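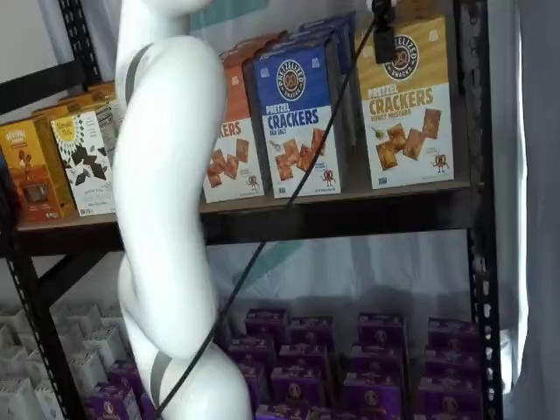 Perforated uprights on a black metal shelving unit.

Tilus shelving bay, black, 2000 mm high
Order code 1627
Sold by Fokico. Flat packed. Bay only, wall fixings sold separately (see below).

What we think of it

We sell a fair amount of shelving and we don't believe most of what is printed on the boxes. The Tilus bay is a decent set of steel shelves for a stockroom, a garage or the back of a small shop. Its maker calls it a "complete storage solution". You get uprights, beams, shelf panels, feet and a bag of clips, and what it solves will depend on what you own.

Load

The box says 100 kg per shelf. That figure is for a weight spread evenly over the whole panel, with the bay standing on a hard, level floor and fixed back to a wall. Few people load a shelf like that. They put the paint tins in the middle or the heavy box at one end, and the panel bows. We would treat the printed figure as a ceiling you stay well under, and we'd put anything dense on the bottom shelf whatever the label says. If you are buying for engine parts, ceramic tiles or archive boxes full of paper, look at a heavier bay. We are happy to sell you one, though you should ask us the same awkward questions about that one too.

Do not add up the shelves and assume the bay will carry the total. The maker's leaflet is vague on this. We wrote to ask for a figure for the whole bay and were sent the leaflet again.

Height and adjustment

The uprights are 2000 mm from the floor to the top of the post, without feet. The feet add a little. Measure your ceiling in more than one spot if the building is old, and remember that you need room to tilt the side frames up if you build them lying down.

"Infinitely adjustable" appears on the front of the carton. It is adjustable to wherever the holes are. In practice that's fine, and the slots are close enough together for most boxes, but if you need a shelf at an exact height to clear a worktop or a socket, check the drawing before ordering. Moving a shelf later means emptying it and knocking the beams upwards with a rubber mallet. It is a nuisance and most people do it once.

Finish

Powder coated in black. The maker says scratch resistant. Ours in the packing room has scratches where crates go in and out, so make of that what you will. The coating is good on flat faces and thinner at the edges of the holes, as it is on every bay we have handled at this price. For a damp cellar we would look at galvanised instead - the Eskola range comes that way and costs more. Black does hide dirt, and price labels show up well against it.

Fixing to the wall

The leaflet treats wall fixing as optional. We don't. A tall narrow bay with a full top shelf can be pulled over by someone climbing up for a box, and people do climb. Order pack 2603, which has a pair of steel angle brackets, or use your own if they are up to it. Plugs are not in the pack because the right plug depends on the wall, and the "universal" ones are poor in crumbly brick and worse in plasterboard.
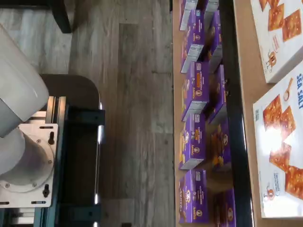
Hanging plates are the other thing we get asked about, mostly by customers who want to put a bay up without drilling through the uprights. We are lukewarm. A keyhole slot is quick to use, since the screw head goes in at the wide part and the plate drops down on the narrow part, but the same movement in reverse lets it off again. If you must use one, choose a flat plate with two slots, one in the upper half and one in the lower, like the brushed aluminium plate in the photo, and add a plain screw through a round hole so it can't lift. For our bays we still prefer angled brackets bolted at intervals up the frame. They are slower to fit and harder to knock loose.

Putting it together

The carton claims one person can do it in minutes. One person can, with some swearing. Two is better, particularly for the first pair of beams. Start with the bottom shelf and the top one, check the bay is square by measuring corner to corner, then fit the rest. Wear gloves, as the cut ends of the beams are sharp. Press the clips in fully. A clip that is half in will look right from the front.

Customer comment

"I was told it would be rock solid. It wobbled until I fixed it to the wall, and since then it has been all right. The instructions are tiny pictures and one of them is upside down." Olga Montecinos

We have told the maker about the upside-down picture. It was still there in the May delivery.

Will it join to other makes?

Nelo beams look as if they will hook into Tilus uprights and they very nearly do. Please don't. The hooks are a slightly different depth and the beam sits proud. Tilus add-on bays share an upright with the first one and save a bit of floor, but you then can't move one without taking the other apart.

Returns

Unbuilt and in the carton, yes. Built and taken down again, only if something was wrong with it. Dented corners on the packaging are common and usually harmless, but open the carton and check the uprights for bends before you sign for it. Spare clips and feet are kept in stock and can be ordered singly from the counter.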